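오랜만에 긴 타래를 씁니다. 지난주에 팀 안에서 정리한 결과를 두고 물어보시는 분이 많아서, 논문 형식 말고 그냥 말로 풀어 보려고요. 손에 쥐고 쓰는 그리퍼로 시연을 모으고, 그걸로 정책을 학습시키는 이야기입니다. 좀 길어요. 차 한 잔 준비하시고 천천히 읽어 주세요.

먼저 배경부터요. 저희는 작년까지 원격조작으로 데이터를 모았습니다. 마스터 암을 잡고 로봇을 움직이는 방식이죠. 해 보신 분은 아시겠지만 한 시간만 해도 어깨가 뻐근하고, 물건 하나 집는 데 한참 걸립니다. 그래도 로봇이 실제로 낸 궤적이니까 믿음직하긴 해요. 저도 그 점 때문에 꽤 오래 고집을 부렸습니다.

생각을 바꾸게 된 건 Ngân Thân 덕분이에요. 6월에 손그리퍼를 하나 만들어 와서 제 책상에 턱 올려놓고는 "일단 오후 내내 이걸로만 해 보세요" 하더라고요. 그날 오후에 모은 시연이 그 전 한 주 동안 모은 것보다 많았습니다. 조금 허탈하기도 했고, 많이 신났습니다!

저희는 이 수집 방식을 Perna라고 부릅니다. 대단한 뜻은 없고 폴더 이름이 그대로 굳어 버린 거예요. 나중에 근사한 약자를 붙여 보려다가 억지스러워서 그만뒀습니다.

이번에 알고 싶었던 건 딱 하나였어요. 같은 시간을 쓴다면, 한 장소에서 차분히 많이 모으는 게 나을까, 아니면 물건과 배경을 자꾸 바꿔 가며 모으는 게 나을까? 직관적으로는 후자인데, 막상 숫자로 확인하려면 조건을 맞추는 일이 생각보다 까다롭습니다.

전체 시연은 3,063개입니다. 여기서 800개씩 뽑아 두 묶음을 만들었어요. 한쪽은 탁자 하나, 배경 하나에서만 모은 것. 다른 쪽은 7곳을 돌아다니며 모은 것. 나머지 시연은 이번 비교에 쓰지 않았습니다. 두 묶음 모두 같은 사람들이 같은 비율로 참여하도록 맞췄고요, 이걸 맞추느라 Tín Tăng이 표를 몇 번이나 다시 짰는지 모릅니다. 고맙고 미안해요.

사람을 왜 맞추느냐고 물으신 분이 있었는데, 이게 정말 중요합니다. 사람마다 손버릇이 달라요. 저는 물건 위에서 한 번 멈칫했다가 내려가고, Liên Lưu는 옆에서 쓱 밀고 들어가듯 잡습니다. 묶음마다 사람이 다르면 장소 효과를 보는 건지 손버릇 효과를 보는 건지 구별이 안 돼요.

학습 설정은 양쪽이 똑같습니다. 같은 모델, 같은 학습량, 같은 증강. 입력은 손목 카메라 영상과 그리퍼의 자세, 벌어진 정도뿐이고, 외부 카메라는 쓰지 않았습니다. 외부 카메라를 넣으면 성적이 좋아지는 과제도 있겠지만, 옮겨 다니면서 모으는 장점이 확 줄어들어요. 삼각대 세우고 보정하다 보면 오전이 다 갑니다...

결과입니다. 학습에 나온 그 탁자에서 평가하면 한 장소 묶음이 더 잘합니다. 이건 예상대로예요. 움직임도 매끈하고 망설임이 없어요. 그런데 처음 보는 탁자로 옮기면 순서가 뒤집힙니다. 한 장소 묶음은 엉뚱한 높이에서 손가락을 닫는 일이 잦고, 여러 장소 묶음은 조금 굼뜨더라도 물건까지 찾아갑니다.

제일 재미있었던 건 실패하는 모양이었어요. 한 장소 묶음의 정책은 물건을 못 찾는 게 아니라, 거의 다 가서 틀립니다. 저희 짐작으로는 물건과의 거리를 탁자 무늬 크기로 가늠하고 있는 것 같아요. 그래서 민무늬 탁자로 가면 높이 감각이 흔들리고요. 아직 짐작이니까 너무 믿지는 마세요. 검증 실험은 이제 설계하는 중입니다.

그래서 요즘은 물건 배치에도 신경을 더 씁니다. 속이 뚫린 것, 반짝이는 것, 투명한 것을 가까이 섞어 놓으면 손목 카메라 입장에서는 꽤 괴로운 숙제가 되거든요. 테이프는 눕혀 둘 때와 세워 둘 때 접근하는 방법이 완전히 달라서 둘 다 모읍니다. 금색 뚜껑은 주변 색이 비쳐서 천만 바꿔도 다른 물건처럼 보이고요. 체크무늬 천은 위의 거리 짐작 때문에 앞으로도 자주 등장할 예정입니다. 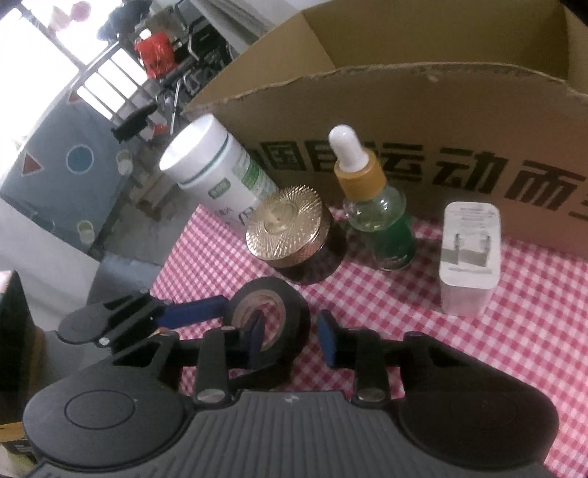
Hubert Bednarek 님이 이런 답을 남겨 주셨어요. "장소를 늘린 효과인지 조명을 늘린 효과인지 나눠 보셨나요? 저희는 같은 방에서 블라인드만 여닫으며 모아도 새 환경 성적이 꽤 올랐습니다. 무늬 이야기보다 먼저 확인해 볼 만한 것 같아요."

아, 이건 정말 아픈 질문이고, 답은 "아직 못 나눴습니다"예요. 저희 묶음에서는 장소가 바뀌면 빛도 같이 바뀌었거든요. 같은 탁자에 조명만 달리한 묶음을 새로 모아야 제대로 답할 수 있습니다. 다음 수집 계획 맨 위에 적어 두었어요. 블라인드 여닫기라니, 이렇게 싸고 간단한 방법을 왜 생각 못 했을까요 (웃음).

아쉬운 점도 몇 가지 더 적어 둘게요. 평가에 쓴 새 탁자는 2개뿐입니다. 더 늘리고 싶었는데 로봇을 옮기는 일은 손그리퍼를 옮기는 일과 차원이 다르더라고요. 그러니 순서가 뒤집혔다는 것까지는 말할 수 있어도, 얼마나 차이가 나는지는 아직 조심스럽습니다. 성공률 수치를 여기 안 적은 것도 그래서예요.

또 하나, 손으로 모은 시연에는 로봇이 따라갈 수 없는 동작이 섞입니다. 사람 손목은 참 잘 돌아가니까요. 저희는 로봇의 관절 한계를 넘는 구간이 있는 시연은 통째로 버렸습니다. 구간만 잘라 내는 방법도 해 봤는데 이어 붙인 자리에서 정책이 움찔거려서 포기했어요. 더 좋은 방법을 아시는 분은 꼭 알려 주세요.

손그리퍼를 직접 만들어 보시려는 분께 한 가지만 말씀드리면, 손가락 패드는 로봇 쪽과 같은 걸로 쓰세요. 처음에 저희는 손그리퍼에만 말랑한 패드를 달았다가, 사람은 잘만 잡는데 로봇은 자꾸 미끄러뜨려서 며칠을 코드만 들여다봤습니다. 코드는 멀쩡했어요.

데이터 공개 여부도 많이들 물으셨는데, 공개하고 싶습니다. 지금은 영상에 사람이 지나간 구간이 있는지 하나하나 확인하고 있어요. 시간이 좀 걸리는 일이라 날짜는 약속드리지 못하겠고, 준비되면 이 타래 밑에 이어서 올리겠습니다.

조명 실험도 결과가 나오면 잘됐든 안됐든 여기에 쓸게요. 질문은 답글로 편하게 남겨 주세요. 답이 늦더라도 다 읽고 있습니다. 저는 이제 테이프 세우러 갑니다!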